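# The slow return of the toy library

05/04/2025

The toy library in Plimau opens at nine, and by a quarter past the ride-on cars are usually gone. Families pay $43 a year and can take home 5 items at a time for a fortnight. Puzzles are counted on the way out and counted again on the way back in.

Toy libraries had a good run in the 1980s and then thinned out as plastic toys got cheap. The one in Plimau closed when its hall was sold and stayed closed for years, its stock stacked in a farm shed outside town. It reopened in January in two rooms behind the swimming pool, with some 500 items on the shelves and a waiting list for the train table.

Rent is the main worry. The council charges the library a community rate, but the lease is short and the rooms are also wanted by a dance school. Insurance comes next, then replacement parts. Membership fees cover less than half of it. The rest comes from sausage sizzles, a small grant and a second-hand sale held in the car park.

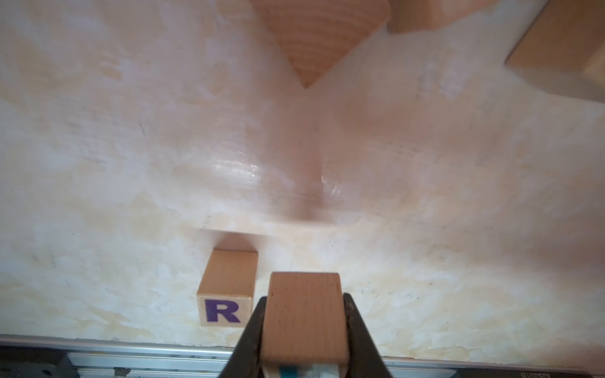 Plain wooden toys last longest in a lending collection. They can be wiped down, sanded and put back out, and a set with a missing piece is still a set. Battery toys are the opposite. The library in Iltier stopped accepting them as donations after a cupboard full of talking phones and keyboards corroded over one humid summer.

What families borrow has shifted as well. Dress-ups and dolls' prams go out at the same rate they always did. Board games have climbed, mostly among parents with kids in primary school who want to try a game before paying $100 for it. Big outdoor gear such as slides and climbing frames gets booked for birthday parties months ahead.

Cataloguing is the dull part of the job. Plimau uses a program called Jorero, which prints a card for each toy with its contents and its age range. Iltier still runs on a paper ledger and a box of index cards, and has no plans to change.

Further up the coast, Seok has no building at all. Its library works out of a trailer that parks beside the oval twice a month, and members order ahead by text message. The trailer can't carry the bigger gear, so that is kept in a member's garage and picked up by arrangement.

Late fees at all three are a gold coin. Missing pieces are charged at cost, and refunded if the piece turns up under the couch.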